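Hand washing with tank water – how much do you use?
Forum: Off-grid and rural living

siham_boutros
Posts: 1044
We moved to a block outside Lanton in November and the tank is all we have until the pump is sorted. I've been reading the meter morning and night. We're using 500 litres a day for two adults and two kids. Dishes seem to be a big part of it. What do other people do?

gumleaf19
Posts: 19
Tub in the sink, one lot of hot water, glasses first and greasy stuff last. Scrape everything into the chook bucket before it goes near the water. The grey water goes on the lemon tree.

risar_ridge
Posts: 3465
I don't use the sink at all for small loads. A few plates get done on a tray on the table with a squirt of detergent and a wet sponge, then one quick rinse.
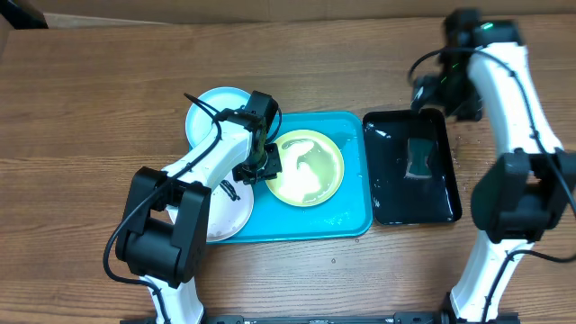

Re: Hand washing with tank water

dustyutes
Posts: 500
Disagree with doing it by hand. We put in a small Nimero dishwasher and run it every second night on eco. The tank level drops slower than it did when my teenagers were washing up under a running tap.

risar_ridge
That's a problem with the tap, mate. Put a plug in. A dishwasher also needs power, and plenty of us are on a small solar setup.

dustyutes
Fair enough on the power. I still wouldn't want soap left on my plates – one quick rinse doesn't get it all off.

gumleaf19
Use less soap then. Half a teaspoon does a whole tub.

siham_boutros
Thanks all. No room for a dishwasher in this kitchen, so I'll try the tub for a fortnight and post the meter readings. Does anyone know if citrus minds the detergent long term?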